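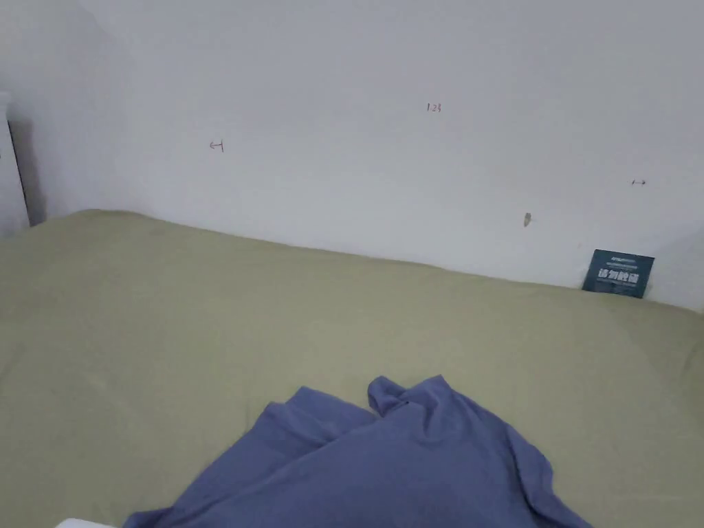
A fitted sheet, fitted.

Home | Issues | Letters | Subscribe

3 min read

I have now read 14 articles on how to sleep, most of them between two and four in the morning. They agree on very little. Graham Haworth, whose newsletter I otherwise trust, says to get up at the same time every day, weekends included, and he says it with the calm of a man who has no neighbors. The Marchand guide wants the bedroom cool and the phone in another room. I was reading it on the phone.

In February I tried the tea. Laketti sells a bedtime blend that tastes like a hayloft and has the practical effect of any large drink taken at ten at night. After that came counting backward from 1,000 in sevens, recommended by a reader. I made it to 174 one night, lost my place, and lay there checking my arithmetic until the garbage truck came.
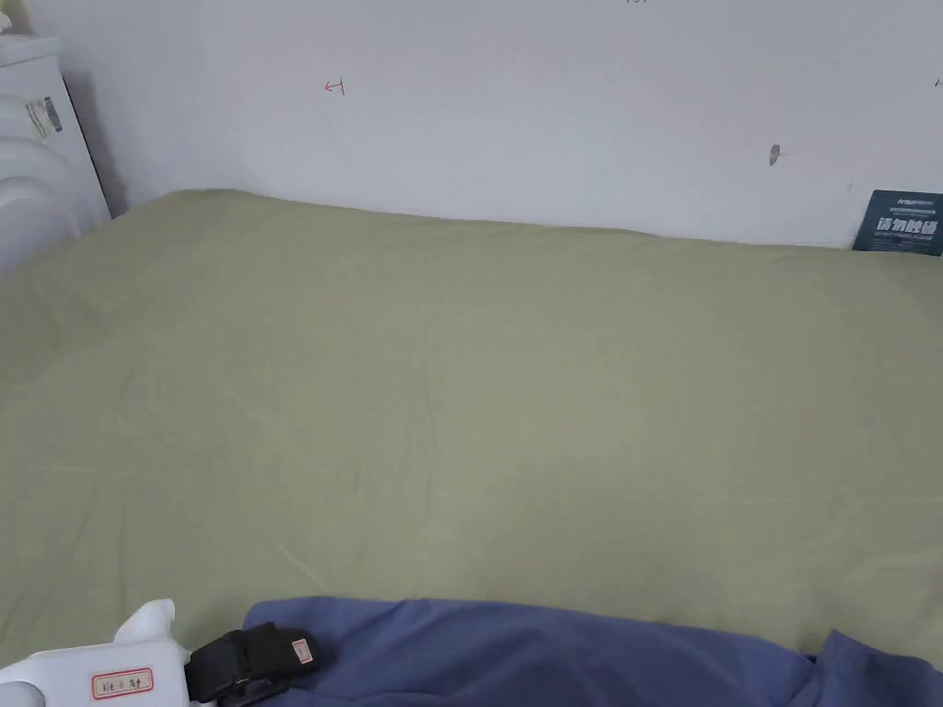

Then there was the app. Truvetti gives you a score each morning, and the score comes with a small face. Mine frowned for nine days straight. On the tenth I slept beautifully, got the frown anyway, and spent the whole day feeling tired out of respect for the data. I've deleted it. It still emails.

The only advice that has done me any good came from Kornél Vass, who drove a night bus for years and sleeps like a dropped coat. He told me to stop trying before midnight if I wasn't tired, and to read something dull in a chair until I was. I picked a history of canal tolls. I'm on chapter three, where I have been for nearly a month, and I couldn't tell you a thing about chapter two.

Send me your own remedies if you must. No more teas, please. I still have most of a box, and anyone who wants it can have it for the price of the stamp.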